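Plating wearing off Vilach chain after one summer, normal?

brasslark
I bought a Vilach curb chain in August, the gold plated one, and the clasp end has gone pinkish where it sits against my neck. The rest of the chain is fine. I take it off to shower but I do wear it to work and sleep in it most nights. It cost 32 dollars on sale so I'm not expecting an heirloom, but I had a Lomen chain at the same price that went two years without showing anything. Is this just what Vilach is like now?

marge_k
Pink means you are down to the copper layer. Sleeping in it is what did it. The back of the neck gets sweat and friction all night and plating is thin everywhere, thinnest on the edges of the links.

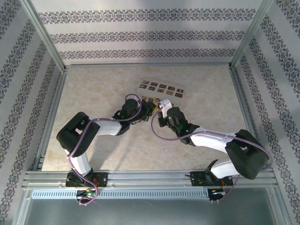 If you like the chain, you can get it replated. A local shop did one of mine for less than I thought, but they wanted to do the whole thing and not just the end, so the color would match. Ask what thickness they put down and whether it goes over nickel, if your skin minds nickel.

hgrimshaw
I disagree about the sleeping. I have worn plated chains day and night for years. Perfume and sunscreen do more harm than a pillow. Do you spray anything on your neck in the morning?
Hemi Grimshaw

brasslark
Sunscreen, yes, every day until it got cold. I put it on and then the chain goes on right after.

hgrimshaw
Then I'd say sunscreen. Let it soak in first and put the chain on last thing before you go out.

marge_k
It can be both. Sunscreen doesn't explain why only the clasp end went, unless you only put it on the back of your neck.

brasslark
Mostly the back, to be fair. I work outdoors with my head down.

pellworth
Two things. One, the Vilach care card says to wipe the chain with a dry cloth after wearing it and I doubt anyone does that. Two, check whether yours is plated or filled. They sell both and the listings look nearly the same. Mine came with a little tag that said which, and I threw it out like an idiot.

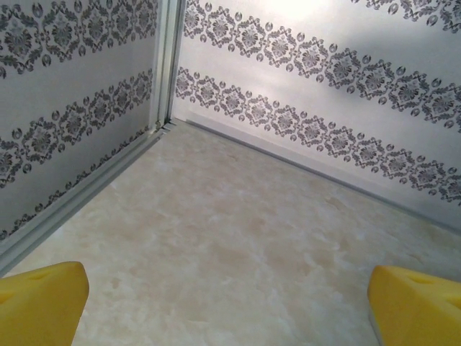 Chains and Necklaces > Care and Repair
Page 2 of 3

tipene_m
I repair watches and do some jewelry on the side. A few points on what has been said so far.

Plated and filled are very different. Filled has a real layer of gold bonded on by pressure and it will take years of daily wear. Plated at this price is usually a flash coat. If it went pink in a couple of months it was plated, whatever the tag said.

Replating a 32 dollar chain only makes sense if you are attached to it. The shop has to strip or at least clean it properly, and curb links hold polish compound in the gaps. I turn most of these jobs down.

Do not use a dip cleaner on it. Dips are made for solid silver or solid gold and they will take off what is left. Warm water, a drop of dish soap, pat dry.
Tipene McPhee

quillon16
Agree on the dip. I ruined a Korletey bracelet that way, it came out looking like a radiator pipe. Korletey would not take it back and I can't say I blame them.

marge_k
I have used dip on plated pieces with no trouble. Ten seconds and rinse. The trouble is people leave it in while they go make dinner.

tipene_m
Ten seconds on a good thick plate, maybe. I would still not recommend it to someone whose chain is already showing copper.
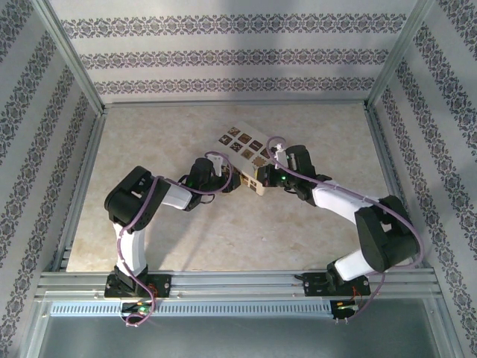 As for Lomen against Vilach, I have had both on the bench. The Lomen clasps are better. The spring in the Vilach lobster clasp gets weak and the chain starts to twist when you wear it, and then the same few links rub all the time. Brasslark, does yours twist round so the clasp ends up at the front or side?

brasslark
Yes, constantly. I'm always pulling it back round.

tipene_m
Have the clasp swapped for a slightly heavier one. It will sit at the back. Any jeweler can do it while you wait.

pellworth
Won't that just put the clasp on the same patch of neck all day? Seems like it would wear there even faster.

tipene_m
The clasp will wear, yes. A clasp is a cheap part to replace. The links are not.

hgrimshaw
I've never had a clasp stay where it's meant to on any chain under 50 grams, heavy clasp or not. I'd save the money.

brasslark
Thanks all. I wrote to Vilach with a photo and my order number, which ends in 2095, and asked if there is any kind of warranty on the plating. Will post what they say. In the meantime I'm taking it off at night.

quillon16
If they say no, have a look at the Nena chains. They are steel with the color put on by vapor and I've worn mine in the sea. The yellow is a bit cold compared with real gold, so go see one in person if you can.

marge_k
The Nena color is too green for me. I sent mine back.

Moderator note: the reply from the company was sent to us as well and is pasted below with brasslark's permission. 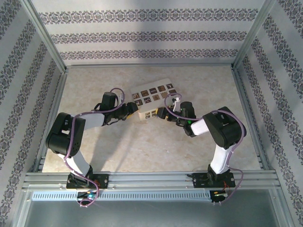 VILACH CUSTOMER CARE, November 2023
Thank you for writing to us about your curb chain. Wear to plating is not covered under our standard warranty, as it depends on how the piece is worn and stored. We can offer you 16 dollars in store credit toward a gold filled chain of the same length. The credit does not expire. Please reply to this message if you would like us to add it to your account.

brasslark
So that's half of what I paid. I'm going to take it and try the filled one.

hgrimshaw
Better than I expected from them.

marge_k
Check the price of the filled one before you say yes. Last time I looked it was a good deal more than the plated, and the credit may not go far.

tipene_m
Still worth doing. Keep the old chain too, the jump rings are useful for spares.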